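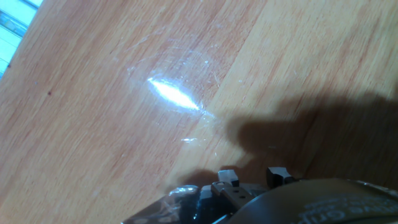
Abena Ofori
Contributing editor, small-shop automation

01/06/2021

I have sat through a lot of gripper comparisons, and they nearly all end the same way. There is a chart with 6 columns, one product is shaded green, and whoever ran the trial looks relieved. Then the buyer goes home and the shaded one drops parts on the floor.

My complaint is with what we choose to compare. Data sheets give us stroke, force, weight and repeatability. Those are fine numbers and I read them too. But a shop that packs odd-sized pieces of wood, or soap, or pipe fittings, will not lose its mornings to a tenth of a millimeter of repeatability. It will lose them to shiny tables, cables that swing, and a finger pad that was chosen in an afternoon.

I spent part of April watching Eetu Manninen and Dexter Lacson compare two electric grippers, the Laltero and the Quaye, for a furniture supplier called Urberg. The test piece was a stack of small wooden blocks. The arm closes on the stack, lifts it, carries it across a varnished board and puts it down. They planned 500 cycles for each gripper, and they kept to it, which already puts them ahead of most of the vendors I meet.

Still, I have doubts about blocks. A block has flat sides. It is stiff, it's light, and it doesn't care how hard you squeeze it. Almost any two-fingered gripper made in the last ten years can hold one. If you want a product to look good in a trial, give it blocks.
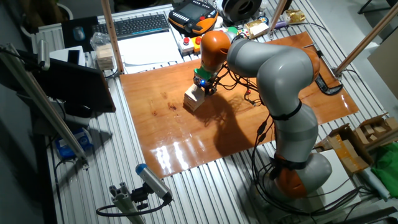

What the wrist camera doesn't tell you

The other thing on trial was the camera at the wrist, and here I was even harder to please. A wrist camera sounds like an obvious gain. It goes where the hand goes. It also looks straight down at whatever surface you work on, and if that surface is glossy you get a white blob of glare where you wanted an edge. Add the shadow of the arm and the gripper, which moves every time the arm moves, and you have a picture that changes more from the lighting than from the part.

Eetu's answer was to keep a fixed camera as well and compare the two. I think he was right, and I also think it should bother us. If the fixed view is what you trust, the wrist camera has to earn its place, along with the extra cable it brings. Dexter spent 30 minutes one morning re-tying cables so they would stop tugging near the wrist. No chart has a column for that. I would put it first.

Then there is placing. Everyone scores the pick. Far fewer people score the release, though that is where a stack leans, or a block sticks to a pad and shifts its neighbor. I asked for the release to be scored on its own, and the gap between the two grippers shrank to almost nothing. The Laltero had looked better mainly because it closed faster.

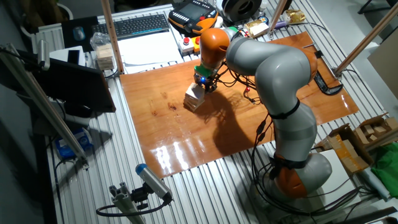
The gripper down on the block stack, with the arm's shadow across the board.

So what would a fair comparison look like? Duller, for a start. Use the customer's real parts, including the five worst ones from the scrap bin. Leave the shop lights as they are. Have the person who will run the cell change the fingers, and time them doing it. Write down every time a human touches anything. Ridach, the integrator on this job, agreed to the scrap bin parts only after Urberg insisted, and I'd like to know why an integrator needs to be pushed into that.

I am not against any of this equipment. I have recommended collaborative arms to people with very little money and I'd do it again for the right job. What I can't recommend is buying on a demo. A demo shows you that a thing can be done by people who already know how to do it, on a part they picked.

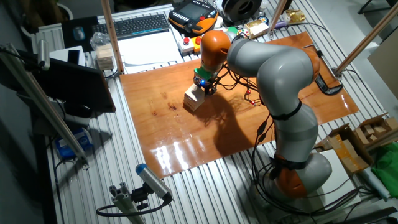 Benedicta Sowah wrote back after reading a draft that I was being unfair to blocks. An easy part, she argued, is the only way to learn whether the controller and the gripper are talking to each other properly, and if you start with the scrap bin you will never know which of your troubles came from where. Her shop runs blocks for a day, then switches.

I can live with a day. My trouble is with trials that stop there and go straight to the purchase order, and I have seen more of those than of hers. Urberg has yet to pick a gripper. The scrap bin parts go on next, and I have asked for the release scores before anyone shades a column green.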